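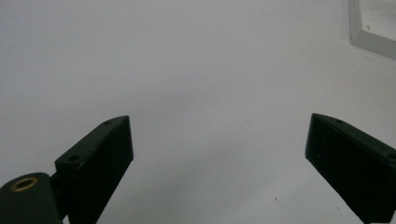 The pale work surface, greyer at top left, whiter towards the right.

Search the archive... Go
Home | Lists | Threads | Wamora Bench & Workshop | Log in
2 replies · 14 views · 0 shares

Subject: Re: White tops, are we all agreed?
From: Aurel Roman
To: wamora-bench

Petrică Voicu wrote on Tuesday:

> I've had the Pristier top on the bench for a month now and I'd never
> go back. Dark bits stand out on it straight away, it doesn't shine
> in your eyes, and it comes up clean with a damp cloth. The only
> thing is the colour has gone a bit uneven, so I may ask Bucur for a
> new panel while it's under guarantee. I think we should all order
> together and get the better price. Pladport want 605 for the full
> run, delivered in July.

Petrică, I'll give you the first one. Put something nearly black on a pale top and you can see its edges from across the room. My old brown bench swallows screws whole and I've spent more evenings than I'd like feeling along it with my palm.

The rest I'm less sure of. A month is no test. Any top looks well after a month. What I want to know is how a matt one looks after two winters of glue, pencil and somebody's tea. Matt surfaces hold on to grease in my experience, and the more you rub at one spot the shinier that spot gets. Have you tried pencil on it? Soft pencil, rubbed in, left overnight.

As for the uneven colour, I wouldn't write to Bucur yet. Cool grey in one corner going to a bluish white further over is what I'd expect from the way light falls on any big plain panel. Mine at home does the same with the window on one side. Before you ask for a new one, try this:

- turn the lamp off and look again at midday
- lay a sheet of ordinary paper over the grey corner, then over the bright side, and see if the paper changes as well
- if you can lift the panel, swap it end for end

If the grey stays in the same corner of the room, it's your light and the guarantee won't help you. If it travels with the panel, I'll take it back and sign your letter.

On the group order – who worked out that price? Is it for cut panels, or do we cut them ourselves? I was told 100 extra for cutting the last time I bought anything from Pladport, and that was only mentioned once the thing was on the van. I'd want it in writing, with the thickness, before I put my name down.

Put me down as a maybe. I'd sooner see one that's been properly knocked about first. If anybody on the list has had theirs longer than Petrică, could you say how the front edge is holding up? That's where my last one went.

Aurel

Previous in thread | Next in thread | Reply to list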